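Category: Grants & Updates / Community Food

Progress report, Ondlow Seed Library - second period
To: Hafstein small grants desk
From: Yasir Marwat, Bradside branch

Short one this time, spring rush is on. Figures first, then the problems.

Seed packets out since last report: 207. Borrowers signed up: 78. Returns of saved seed are harder to count as people drop them in the box with no name. Mostly beans and tomatoes, one big bag of dill. Please write your name on the envelope, we say it every week.

Germination tests done on all the beans and most of the squash. Paper towel method, ten days. Beans good. Squash poor, the older lot especially, so we pulled it from the drawers and wont lend it. Replacement squash ordered from a grower Oskari Lappalainen knows, paid out of the supplies line, receipt attached.

Drawers now sorted by planting month instead of by plant family. Took two Friday evenings. Borrowers like it, the older gardeners do not. Leaving it as is until fall and then we ask people.
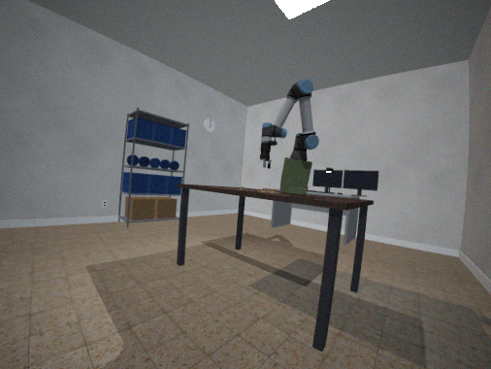

Does the library still need the second seed cabinet in the original budget?
We'd like to hold off on it. The first one is not full and the money would do more good on a small dehumidifier, as damp is what ruined the squash. Asking permission to move that amount over, same total.

Workshops. Planned 3, ran 2. Seed saving basics went well, full room, ran over by half an hour. Tomato fermenting was messy and smelly and people loved it. The third, on pruning, was called off - Évan Roussel had the flu and no one else wanted to teach it. Moved to late March if the room is free, otherwise we swap it for a potting up session which any of us can do.

School visits: one class so far, second graders, lettuce and radish in milk cartons. The teacher wants it again next year. We ran out of potting mix halfway and had to make do with bagged topsoil, not great, lesson learned.
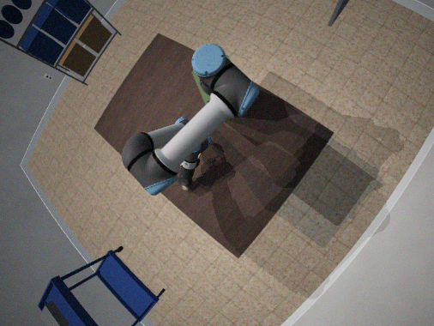

On staffing, Dong-geon Ok has taken over the catalog. It was a paper binder with three different handwritings, now a spreadsheet with variety, year saved, who gave it and test result. Still about a drawer and a half to type in. Once thats done we can print labels properly and stop using masking tape.

Money: under on printing, over on envelopes (price went up and we bought the good ones that seal). Nothing else off plan. Full table on the next sheet.

Still to do before the final report - finish catalog, get the dehumidifer if you approve it, borrower survey, pruning workshop or its replacement. Would be good to have the answer on the budget move before the end of March so we can buy before the wet weather.

Happy to talk by phone, mornings are best.

Y. Marwat

3 comments

marigold_m: Is the dill spoken for? I can take a good bit of it.

Hafþór S.: Please keep one drawer by plant family. I can never find the kale.

Jo from Bradside: The potting up session gets my vote over pruning. Can it be an evening?

Contact the branch | Copyright Ondlow Seed Library | Back to top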